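Mundelton Op Shop Price Tags – read me first

Version 2

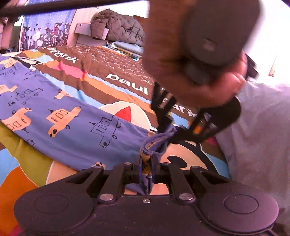
Socorro Flores
Collector of tags, keeper of the spreadsheet

What's in the folder

G'day, and thanks for downloading! This is a set of 300 handwritten price tags from second-hand shops in and near Mundelton, typed up with their spelling mistakes left in. I started keeping them after I bought a teapot at the Dedmont shop with a tag that read "pours well, lid belongs to a different teapot, $4" and couldn't bring myself to throw it out. The teapot has since gone to my sister. The tag is row 1.

You get one spreadsheet (tags.csv) and a plain text file of notes (notes.txt). The notes are mostly me arguing with myself over whether something says "vase" or "nose", so skip them unless you've got a particular row you're worried about.

The columns

tag_id – just a number, in the order I typed them up and not the order I got them.

shop – Mundelton, Dedmont or Morais. If I'd lost track of where a tag came from I've put "unsure". Please don't guess these for me, I've tried.

item – what the tag was tied, pinned or sticky-taped to, in my words. I've used "doona cover", "esky", "jumper" and so on, as the shops do. If you're overseas and stuck, a doona is a duvet.

wording – exactly what was written, capitals and all. A slash means a new line. Square brackets mean I'm filling in letters lost to a tear or a blob of glue.

price – in dollars. Blank means no price was written, and "ask" means the tag said to ask.

marked_down – yes if an earlier price was crossed out. The earlier price goes in old_price if I could read it through the biro.

hand – my guess at who wrote it, as a letter. Hand A does beautiful looped g's and is very firm about chips and cracks. Hand C never met an exclamation mark they didn't like. These are guesses from someone with no training whatsoever, so treat them that way.

How I typed them up

I did it at the kitchen bench after tea, a small pile at a time, then went back through the lot in December and checked every row against its tag. Where my second reading disagreed with my first I kept the second and wrote the first in notes.txt. Colours of ink and card aren't recorded, which I regret now – the Morais shop went through a long run of cut-up Christmas cards, and you'd never know it from the spreadsheet.

Things to watch out for

It's lopsided. I only have tags from things I bought, and I buy crockery, wool and paperbacks. There's hardly any furniture and no electrical gear at all, so please don't use this to work out what a second-hand toaster costs in Mundelton.

I've taken out surnames and phone numbers. A few tags had them on the back ("hold for Mrs so-and-so"), and those bits read [name] or [phone] in the wording column.

Prices cover a good few years and the tags mostly aren't dated, so averaging them won't tell you much. A friend tried and got a very confident graph out of it!

What changed from version 1

Fixed the row where a gravy boat was down as a "gravy boot". Split "shop" from "hand", which I'd foolishly crammed into one column. Took out the doubles from when I typed the same bag of tags up twice. Renamed the file from Vornell.csv, a leftover from when I meant to include the Vornell church fete as well. I still have those tags in a biscuit tin and they might make it into the next version, depending on how the winter goes.

Using it

Go for your life. Poems, handwriting lessons, a tea towel, whatever you fancy. I'd like my name kept with the file, and if you print any of it, drop a copy in at the Dedmont shop, as they've been very good about me hovering near the counter. If you spot a mistake, send me the tag_id and what you reckon it should say.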